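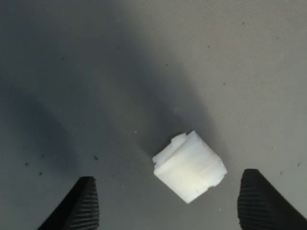 Petite pièce blanche en plastique, striée dans l'épaisseur, avec son décrochement sur le dessus.

1/ Je lis partout que l'impression 3D va sauver nos appareils en panne. On télécharge, on imprime, on répare. J'aimerais bien y croire. Un fil, donc, un peu grognon.

2/ Felmont annonce un catalogue de pièces détachées « libres » pour son petit électroménager. J'ai cherché celles de ma cafetière. Trois fichiers : un bouton, un pied, un cache. Le joint qui lâche tout le temps n'y est pas. La charnière du couvercle non plus.

3/ Le bouton, parlons-en. Personne n'a jamais jeté une cafetière pour un bouton. Si ?

4/ Côté prix : Sevau, qui imprime à la demande, me demande 8 euros pour la pièce et presque autant de port. La machine neuve est à 45 euros en promo chez Weveck. Vous voyez le problème. Moi je répare quand même, mais je suis têtu, et on ne bâtit pas une politique publique sur les têtus.

5/ On me répond toujours « achète une imprimante ». D'accord. Et les bobines, les ratés, la buse bouchée, les soirées de réglage ? J'ai vu passer des comparatifs très flatteurs où tout ça vaut zéro.

6/ Autre question qui fâche : la chaleur. Une pièce en PLA près d'une résistance, ça ramollit. La fiche de Felmont ne donne ni matière conseillée ni orientation d'impression. Or une patte imprimée dans le mauvais sens casse entre deux couches, tous ceux qui ont essayé le savent.

7/ Et la garantie ? J'ai écrit à leur service client. Réponse : « l'usage de pièces non fournies par nos soins relève de la responsabilité de l'utilisateur ». Les fichiers sont sur leur site. Avec leur logo.

8/ Je ne dis pas que tout est à jeter. Le forum Pruitt a des modèles testés, cotés, commentés par des gens qui les ont montés pour de bon – et qui signalent quand ça tient mal. C'est moins joli qu'un communiqué, je m'y fie davantage.

9/ Ce que je voudrais lire dans la prochaine annonce : la liste des pannes les plus fréquentes et, en face, la pièce disponible. Une page suffirait. Felmont promet 50 nouvelles références d'ici juin. Si ce sont encore des boutons, je reviendrai râler ici.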